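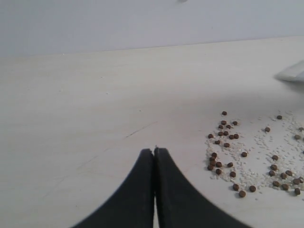 Brown pellets and rice on the white table. The mess for this one.

How to clear small dry spills off a table with a paintbrush

Quick one, writing this up between other things. Nour Qaisi asked how I get rice off the worktable without half of it going on the floor. Answer is a flat paintbrush. Any wide one, soft, clean, never been in paint if you can manage it.

You need:
a wide flat brush
a stiff sheet of card, postcard size is fine
a bowl
a dry cloth for after

Don't use your hand. Rice sticks to your palm and then drops off somewhere near the door. Don't use a wet cloth either, not yet. Wet rice smears and pellets go to brown mush, and then you're scrubbing.

Step 1. Look at where the spill thins out. Rice travels a lot further than pellets do. Start at the thin outside part, not the pile.

Step 2. Hold the brush low, almost flat. Short strokes, toward the middle of the mess. Lift at the end of every stroke. If you flick, the grains jump. I flicked for years, found rice in the radiator.

Step 3. Go all the way round till you've got one heap. Doesn't need to be neat.

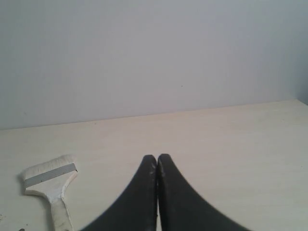
Bristles matter more than the handle. Soft and wide moves rice, stiff and narrow just shoots it sideways. Mine came from Fülöp, the hardware place, bottom shelf, with the wallpaper stuff. Valdemar Dalsgaard swears by the Utari one with the longer hair. Tried it, it's ok, a bit floppy for pellets. Before you start give it a few taps on your hand over the bin so loose hairs come out there and not in the bowl.

Step 4. Card flat on the table, edge right up against the heap. Brush on to it. Pellets go first, they roll. Rice wants a second pass, sometimes a third, holding the card down hard so nothing slides undr.

Step 5. Tip into the bowl. Repeat.

Step 6. Dry cloth over the whole table, then damp if there's dust left from the pellets. There usually is.

Sorting it, if you want to keep the pellets: put the lot in a colander with holes bigger than the rice and smaller than the pellets. Shake over a second bowl. Mine is a Grorkska, 6 mm holes, works for most rice. Long grain hangs up sometimes, just keep shaking. Wouldn't cook the rice after. Bin it.

Scratches in the table top: grains catch in them. Brush along the scratch, not accross.

Cleaning the brush: knock it out, warm water, tiny bit of soap, lay it flat to dry. Standing it in a jar bends the bristles. Keep it just for this job and write TABLE on the handle, or someone will paint a shelf with it.

Flour and sugar next time, different brush.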